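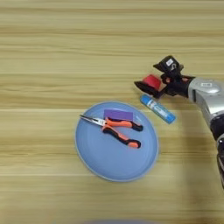 Prindov 3 review: grasp and motion planning for a single arm

By Theresia Mösli
Posted 2022-12-22 in Software

Prindov is a planning package for robot arms. You give it a camera feed and a model of your arm and gripper, and it finds the objects on the table, proposes grasps, and plans a path to the one you pick. It comes from Darcombe, a small company that used to sell only the path planner. Version 3 adds the perception part and a new task editor, and it is the first version I would call a complete tool.

I have used it since July on one arm over a wooden table, with the camera looking down from above. My work is small tabletop sorting: pick a thing up, put it on a plate, take it off again. I don't do bin picking and I don't run a conveyor, so if you need either of those, this review won't tell you much.

Before this I used Calimlim, which a lot of people in small labs still run, and I will compare the two where it makes sense. I paid for my own license.

Installation

The installer worked the first time on a clean machine. On my old machine it did not. It wanted a newer graphics driver, printed a warning in the middle of a long log, and carried on as if everything was fine. The planner then ran on the processor only and took so long per grasp that I thought it had frozen. If your first plan is very slow, read the install log from the top.

The manual is 156 pages. The chapters on the planner are good and clearly older than the rest. The perception chapter is thin, and two of its screenshots show buttons that are no longer there.

Loading the arm model was easy. Loading the gripper took me most of a day. Prindov wants a simplified collision shape for every moving part, and the automatic simplifier makes shapes that are too fat around the joints. With the fat shapes, the planner refuses any grasp where a finger has to come in low next to a rim. I ended up drawing the shapes by hand. Calimlim needs the same thing, but its simplifier did a better job on the same files.

Don't forget the cables. Mine loops out at the wrist, and the arm model knows nothing of it. I added a plain cylinder on that side as a keep-out shape and gave it a generous radius. There is a menu entry for this called Attached Volumes, hidden under Calibration for some reason.

Calibration

Camera calibration uses a printed board and takes 20 poses. The software moves the arm between them by itself and tells you which ones it wants to throw out. It does this better than anything else I have tried. The error report is a simple picture with arrows showing which way each point is off, and you can read it without knowing the math.

My one complaint is that there is no quick check. If you bump the camera, you can't ask the program whether it is still good enough. You run the whole thing again or you take your chances. A single touch-off point on the table would do the job.

Perception

The perception module, called Siduseo inside the program, finds objects by outline and by depth. It does not need a model of each object beforehand. You draw a box, give it a name, repeat that from a few views, and from then on it will look for the thing.

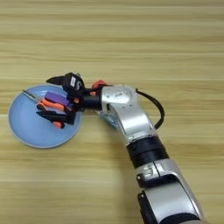 The hand reaching down to the light blue plate. The thin silver and black rod was the hardest item in the set to segment.

Blocky objects are no trouble. A red block is found every time, and a flat purple piece is found nearly every time, even when something is lying over part of it. The light blue plate is also reliable, though I had to turn off a setting called Merge Coplanar Regions. With it on, shallow dishes were treated as part of the table, and the planner would happily set things down on the rim.

Thin metal is another matter. The depth camera gives very little back from a narrow shiny shaft, and Siduseo then has to go on color alone. Over pale wood it often splits a rod in two or gives it a direction that is off by a few degrees. There is a slider for how far to trust color over depth, and moving it toward color helped, at the cost of more false finds along the wood grain. I now keep two profiles, one for thin things and one for everything else, and switch by task. Switching takes one click.

Needle-nose pliers are a good test object, and I would suggest trying a pair if you are evaluating any software of this type. They have a thin shiny end, a fat rubber end, and a gap between the handles that belongs to the object's outline but has nothing in it. In its default state Siduseo fills in the gap and hands the planner one solid wedge. The planner then tries to grip across both handles. Turn on Keep Interior Holes and you get a proper V, and grasps on a single handle start to show up in the list.

The program also does not know that pliers open and close. If a handle moves when you grip it, the object model is simply wrong from then on until the next look. The workaround is to add a second look after the grasp closes. It costs time, but it catches most of the bad cases before the place step.

Grasp planning

This is the oldest part of the package and the best. For each object you get a ranked list of grasps, drawn over the camera view, and you can click through them. Each one shows a score, plus the reasons it lost points: too near the rim, poor contact, awkward wrist angle. Calimlim gives you a score with no reasons, and I spent a lot of time guessing there.

You can lock out regions of an object, which I use all the time. You can also ask for grasps that leave a given part free, so that the pointed end of a tool hangs out the far side of the hand where you can use it.
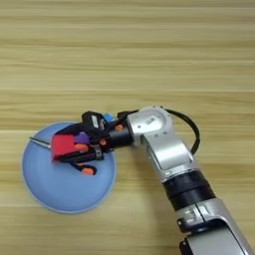 Red block held above the blue dish, with a narrow metal rod sticking out behind it.

Crowded placement is where I would like more. When the hand is over a dish and there is already something close to the thing being moved, Prindov treats every touch as a collision and stops. It has a setting for allowed contact, but it applies to an entire object, so you either let the hand bump the rod anywhere or nowhere. I want to say that a light touch on this side is fine. Darcombe's forum has a long thread asking for it, and the last staff reply says it is being looked at.

Motion quality is good. Paths are smooth and the arm does not take strange detours. I had trouble with the elbow swinging wide on long moves in an early build, and that is gone in the current one. Replanning when an object moves is fast enough that I leave it on.
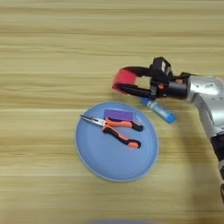

LOGGING AND REPLAY

I did not expect to care about this section of the program, and it is now the one I open most. Every run is saved with the camera view, the detected outlines, the grasp that was picked, and the path. You can scrub back and forth and see what the planner knew at any moment. My log holds 2,247 runs as I write this, and searching it by object name is still quick.

The replay is most useful for layouts like this one, with the pliers on the plate, the purple piece partly under them and a glue stick lying off to the upper right. With the gripper near the glue stick, part of it is hidden from the camera. In replay you can see whether Siduseo kept the full outline from the last clear look or shrank it to the part still visible. By default it shrinks it, and a shrunken outline will let the planner drive a finger through space that is really taken. Change Occlusion Memory from Off to Hold Last. I think that should be the default.

You can also rerun an old log with new settings, without moving the arm. I tuned both of my profiles this way in an evening. Calimlim has a recorder, but it saves only joint positions, so you know where the arm went and have to work out why on your own.

Exports are the weak spot. You get a video or a folder of Darcombe's own files. There is a converter script, but it drops the grasp scores. Motion blur also causes the odd wrong outline on the fingers during fast moves, and there is no way to mark those views as bad and leave them out of an export.

Price and support

The license is per arm and includes a year of updates. After that the program keeps working but stays at its version. Support answered three of my four tickets within a couple of days. The fourth, on the collision shape simplifier, is still open.

Good points
Calibration that runs itself and reports its errors clearly
Grasp scores come with reasons
Replay and rerun from logs
Smooth paths, quick replanning

Bad points
Collision shapes need work by hand
Thin shiny objects need their own profile
Allowed contact is all or nothing per object
Poor exports

Should you buy it

If you run one arm over a table and you change objects often, yes. If you are on Calimlim and your objects never change, I would stay where you are and wait for the contact settings to be sorted out. People who mainly want to collect runs and process them elsewhere should try the export on the trial license first, with their own converter, and see what comes out.

I'll update the review if the open ticket gets an answer.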